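Work Surface Care: Frequently Asked Questions
Kodgate Shared Workshops, Gratstead
Last updated March 8, 2024

The following answers apply to all members and day users of the Gratstead workshop. Questions about billing or membership are covered on a separate page.

Which tables does this page cover?
It covers the gray matte work tables in the main hall and in the Yoo Room. The assembly benches at the Stuneck site have a different top and are subject to the rules posted at that site.

Do I need to reserve a table?
Tables in the main hall are available on a first-come basis during open hours. Tables in the Yoo Room must be reserved through the front desk. A reservation may be made for up to 16 hours in any calendar month.

What may I use to clean the table?
Please use the spray bottles and cotton cloths provided at the sink. The spray is a mild soap solution. Wipe the table once with the spray and a second time with a cloth dampened with plain water. Solvents, scouring pads, steel wool and powdered cleansers are not permitted on any table.

May I cut directly on the table?
No. A cutting mat must be used under all knives, rotary cutters and scribing tools. Mats are available at the tool counter and must be returned the same day. Members may bring their own mats if they are at least 2 millimeters thick.

May I sand on the table?
Hand sanding is allowed on a backing board with 2000 grit paper or finer. All other sanding must be done in the dust room. Loose grit should be removed with a brush before the table is wiped.

Will I be charged for marks on the table?
Members are not charged for ordinary wear. Charges may apply to burns, gouges, spilled adhesive and cuts that go through the finish. Please report such damage to the front desk before leaving the building. Damage that was present when you arrived should be reported before you begin work.

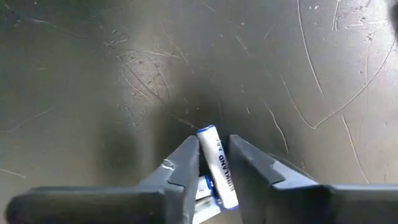 Ordinary wear includes the light marks that any matte finish collects through daily use. Fine hairline scratches, scuffs and small specks fall within this category, whether they are short and crossing or run in one long curve, and they do not need to be reported. Marks of this type are easiest to find where light reflects off the gray and turns it silvery. If you are unsure whether a mark is a scratch or a cut, ask a staff member to look at it with you.

Can scratches be polished out?
Please do not attempt this. Polish, wax and oil leave shiny patches on a matte finish, and the patches cannot be removed without treating the whole top. Staff will decide whether a table should be refinished.

When are the tables refinished?
Tables are inspected each August. A table is listed for refinishing after 4000 hours of recorded use, or earlier if its condition requires it. Tables that are out of service are marked with a yellow card and should not be used.

Whom should I contact with other questions?
Please speak with the front desk during open hours or use the contact form on the Gratstead page. Requests concerning Stuneck should be sent to that site directly.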